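Hi Rogelio,

You asked for the spring update on the Merrick project by Sunday, so you're getting it early, which I think may be a first for me! For anyone on your side reading one of these for the first time, Merrick is our six-part science fiction serial for television, set on a mining station where the doctor has been dead for years and everyone still goes to see her. Your money paid for development and for the pilot. It's gone on exactly those two things, plus a very large amount of coffee.

Scripts first. Episodes one through 5 are in a second draft, and the last one exists as an outline and a lot of index cards on my kitchen wall. Gerardo Catacutan came on as script editor after the winter break and he has been brutal in the best way. He cut the entire trial sequence out of episode three (I sulked for a weekend) and the hour moves so much better now. He also wants the doctor to be funnier. I agree with him, mostly. My worry is that if she's cracking jokes in every corridor we lose the chill of that first meeting, so we've settled on letting her be funny only with the children on the station. Read episode two with that in mind and tell me what you think.

The pilot is shot and we have a rough cut. It runs long. The opening eleven pages, which everybody loved on paper, play slow on screen, and I'd sooner fix that now than hear it from a network. We're trying a version that starts with the airlock argument and folds the arrival into it later on.

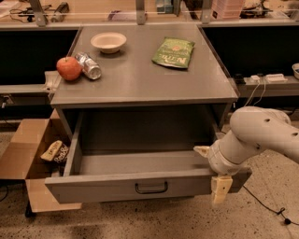

Photo: Kostevent

Casting for the remaining parts is going well, with one hole in it. We still don't have our station boss. We read a couple of terrific people, and the one I wanted took a stage job that runs straight through our dates. I'm seeing more tapes this month and I'm not panicking yet. The kids are all locked in, and they're great, and their parents have been saints about the schedule.

We did a test screening in April at the old Pakthorpe theater, which seats 300 and was full except for the balcony. The comment cards were all over the place, as they always are. People liked the doctor a lot. They liked the music. Plenty of them were lost about who owns the station and why it matters, and that's fair, the explanation is one line mumbled over a closing door. We're re-recording it. A few people wrote that it felt like the shows they watched after school, and I've decided to take that as praise.

Money: we're inside the budget overall. Sound is over by $400 because of the extra studio day, and I covered it out of the travel line, where we had $1,000 left after I dropped the second scouting trip. If you'd like that moved around differently, just say so and I'll redo the sheet.

Hasex is doing the titles and the exterior shots of the station. The first pass looked too clean to me, all gleam and no grime, and the second is much closer. They owe us the final docking shot and I've been bugging them for it.

What I need from you is a yes or no on the shorter opening once you've watched both versions (the links are in the shared folder, same password), and your notes on episode two. I'd also love for you to come sit in on the next read-through. Gerardo does all the alien voices and he's really committed to it.

Talk soon, and thank you again for sticking with this one.

Recent updates
Merrick: winter report
Gerardo Catacutan joins as script editor
Notes from the first read-through
Choosing a composer
Pakthorpe screening: tickets and parking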